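Monthly walkway and exit check, Halliday building, ground floor
December 2024
Checked by: Farzana Pathirana
Copy to: Chathurika Sikder, Windedora office

1. Front exit door opens fully from inside: OK
Comment: The handle is a little stiff, but it opens with one hand.

2. Back exit door opens fully from inside: NOT OK
Comment: It touches the rubber mat. I moved the mat 5 cm and now the door passes. Please order a thinner mat.

3. Emergency lights work when tested: OK, except one
Comment: The light near room 532 stayed on for 3 minutes only. The battery was also reported in April.

4. Clear width of corridor, minimum 700 mm at any point: OK
Comment: The narrowest place is beside the copy machine. Please do not put paper boxes there again.

5. Extinguishers on hook, pin and seal in place: OK
Comment: The tag in the kitchen is difficult to read. I have asked Nellberg for a new one.

6. First aid box complete: NOT OK
Comment: Small bandages are finished. Eye wash is still in date.

7. Floor free of loose cables and broken tiles: NOT OK
Comment: A grey cable lies across the floor to a white plug or adapter.

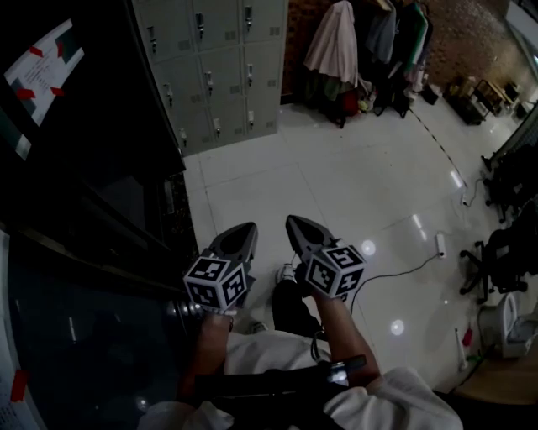

8. Notices fixed well and easy to read: PARTLY
Comment: Exit plans must be the new version on every floor, and the one by the stairs is still old. Paper notices need all four corners held, also when they are on glass. The upper sheet on the dark cabinet has red tape at its corners, and I would like the same for the other notices in the building. Chathurika, please replace the plan by the stairs before my next check.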